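Can it do the washing-up yet?

The engineer who runs the chores bench at Bimavis has been asked that at every family do for years, and she still laughs. "Not yours, no," she told me over a very welcome cup of tea on Tuesday. "Folding a towel, perhaps, if you've got the patience – and you'd want plenty."

Carrying is where she is most hopeful. A wire caddy with bottles in it has a proper handle, and a handle, she says, is a kindness to any gripper. "Cups are another matter. I'd give it 7 out of 10 on a good morning."

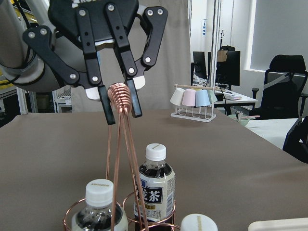
What about the shop floor?

"Sooner than your kitchen," she reckons, "but I'd still keep the Saturday staff."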